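Print this post | E-mail this post

Week four of folding

The goal this month was 258 clean folding demonstrations by the end of March. I got to 220. Most of the shortfall was sweaters.

T-shirts go fast. You pinch two corners, bring them across, smooth, and repeat. A thick navy knit is different - it bunches where you don't want it to, and a sleeve that gets folded over has to be found before it can be moved. I had planned on four tries with this one and ended up doing eight. 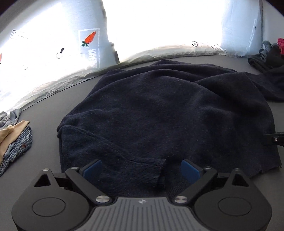

Do you have to fold it the same way every time? The order of the folds should stay the same, but the starting mess should be different, or the robot only learns one mess.

I work with two grippers, one in each hand. My habit from doing laundry at home is to grab and shake, and that makes a poor demonstration. Skivura, the training software we use, replays every motion as I made it, so a hurried tug comes back as a hurried tug. I now move at half my normal speed and pause before each pinch. The fingers have to close on one layer of cloth, and with a thick knit it's easy to take two.

My rule for bad takes is simple. If I drop the fabric and pick it up again, I keep it. If I reach in with my bare hand, I delete it.

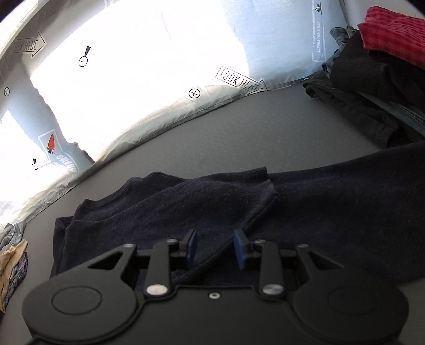 Posted by the author, demonstration operator, Melent project

Next month is jeans. They hold a crease better, but they're heavy and my wrists will notice. I'll also redo the sweater takes where I let the sleeve drag.

Contact | Copyright Melent project blog | Back to top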